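Home Routines, Session 4: Setting a Place

Okay, welcome back! Last time we got as far as emptying the dish rack, and a few of you (hi, Rosimeire) wanted to know why I stopped before the table. Well, because the table gets its own session. I love this part, so bear with me if I run long.

Start with the surface. Wipe it, dry it, and clear off the mail. I do my practice runs at the kitchen counter because it's the right height for my back, and you're welcome to do the same at home.

Then the big pieces. Plate first, close to the front edge where the person will sit. The bowl can wait farther back until you know if there's soup. Don't fuss over lining things up yet, you'll be nudging them all again in a minute anyway.
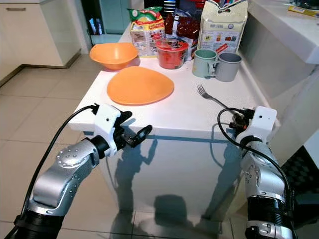
Now forks. Pick them up by the handle, please, never by the tines! Somebody is going to put that end in their mouth. The fork goes to the left of the plate with the tines up and away from the diner, and the bottom of the handle should line up with the bottom of the plate. If it lands crooked, set it down, let go, and straighten it with one finger. Dragging it by the tip scratches a soft countertop (ask me how I know).

Knife on the right, blade facing the plate. Spoon to the right of that. Şükran asked about dessert forks and we'll get to those in session 6.

For homework, set 2 places a day until we meet again, one with a bowl and one without. Use whatever dishes you have. Mismatched is fine, plastic is fine. Write down which piece you reached for first and whether you had to move it later.

Handouts from session 3 are still in the folder by the door at Ellumville.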